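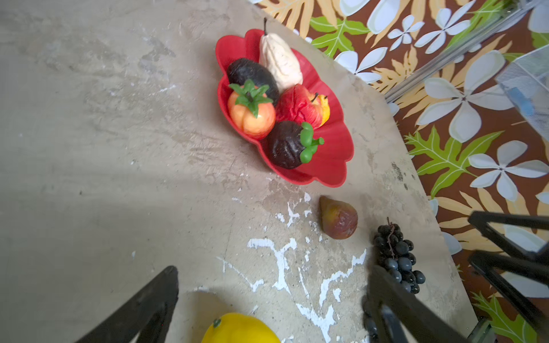

Figure 2. Wrist view, sorting layout: red bowl with artificial fruit, more fruit on the tabletop.

May 9, 2023
By Blandine Texier, with Yannick Maillard

Section 2. Working safely and consistently at the tabletop station

This section covers the rules for running pick-and-place sessions with the Drekine arm and two-finger gripper. It applies to anyone who operates the arm, resets the objects or reviews the recordings afterward. Read it together with Section 1 (power and mounting). Your own site's risk assessment takes priority over anything written here.

2.1 Before you power up

1. Check that the emergency stop can be reached from the operator's chair without leaning across the table.

2. Walk around the station once. Look at the floor as well as the table. Rods, stands, cable runs and mats near the table edge are all inside the area the elbow can sweep when the arm folds back.

3. Check both gripper fingers for cracks, loose screws and worn pads. Replace fingers as a pair.

4. Wipe the wrist camera lens with a dry microfibre cloth. Don't use spray cleaner on the camera body.

5. Turn the key switch to SETUP and power up the controller. Wait for the steady green light before you touch the pendant.

CAUTION: The brakes click as they release and the arm may sag slightly. Keep your hands off the table until the light is steady.

2.2 Preparing the table

A worn or marked table surface is acceptable. Chips, stains and streaks don't need to be repaired or covered provided the surface is level, doesn't shed grit and has no raised edges that could catch a fingertip. Do not put down a fresh cloth partway through a batch. If the surface has to change, close the batch and start a new one.

1. Set the table height using the Dusta gauge block and lock all four legs.

2. Run the table-touch routine at low speed. The gripper should stop just clear of the surface at each corner. If it makes contact anywhere, stop and repeat Section 1.

3. Mark the safe working area in the Salian software. Keep the boundary inside the table edge on every side, including any side where the floor beyond is clear.

4. Record the table surface and floor covering in the session log. Patterned rugs and bright flooring are allowed, but they must be logged, as reviewers will use the entry when they compare batches.

2.3 Objects and containers

Use only objects from the approved list. For fruit sets this means artificial fruit. Real fruit bruises, leaks and changes shape over a session, and juice in the finger joints is not covered by the service plan.

1. Inspect each piece. Stems, leaves and calyxes must be firmly attached. A piece with a loose stem goes in the repair bin.

2. Place the container first. It should sit flat and well inside the working area. Containers with a scalloped or uneven rim, such as the bowl in Figure 2, need extra clearance. Set the approach height from the highest point of the rim.

3. Place the loose objects by hand with the arm in the park position. Vary where they go from one episode to the next.

4. Leave enough room around each object for an open finger on both sides. Crowded layouts belong to a separate task, covered in Section 4.

5. Log every object by its list name. Two people will often call the same piece by different names (mangosteen and plum is the usual mix-up), so use the printed list and don't rely on memory.

NOTE: Bunched objects such as grapes should be gripped across the body of the bunch. Gripping by the stem alone is recorded as a fault, even when the object reaches the container.

2.4 Running an episode

1. Confirm that only the operator is within the taped floor zone. The person resetting objects stands behind the line and says "clear" out loud.

2. Turn the key switch to RUN.

3. Start the recording, wait for the tone, then begin the motion.

4. Pick one object at a time. Lower it into the container before you open the fingers - do not drop it from above the rim.

5. If an object rolls, let it roll. Do not reach in. If it leaves the working area, press HOLD, end the episode and mark it R.

6. Return to park before you stop the recording.

CAUTION: HOLD is not a safety stop. The motors remain powered. Anyone who needs to put a hand on the table must first turn the key to SETUP and take the key out.

Grip force is set at the factory and can be raised up to 62 per cent on the pendant. Leave it at the default for artificial fruit. Foam pieces dent under a higher setting and don't always recover their shape.

2.5 Stopping and reporting

Use the emergency stop if a person enters the taped zone, if the arm strikes the table or container, or if the arm moves when no command has been given. After a stop, leave everything where it is until the supervisor has looked at it.

Code 562 on the pendant means the arm has reached the edge of the working area. Acknowledge it, jog the arm back toward the centre and carry on. Code 712 is a finger position mismatch. Do not clear it yourself. Turn the key to SETUP, take the key out, tag the station and fill in a Nekness fault form.

2.6 End of session

1. Park the arm and close the fingers.

2. Count the objects back against the printed list and initial it.

3. Power down, remove the key and return it to the cabinet.

4. Copy the session log to the shared drive. Paper logs are kept until the October review and then scanned.

Corrections to this section go to Yannick Maillard, with the step number in the subject line.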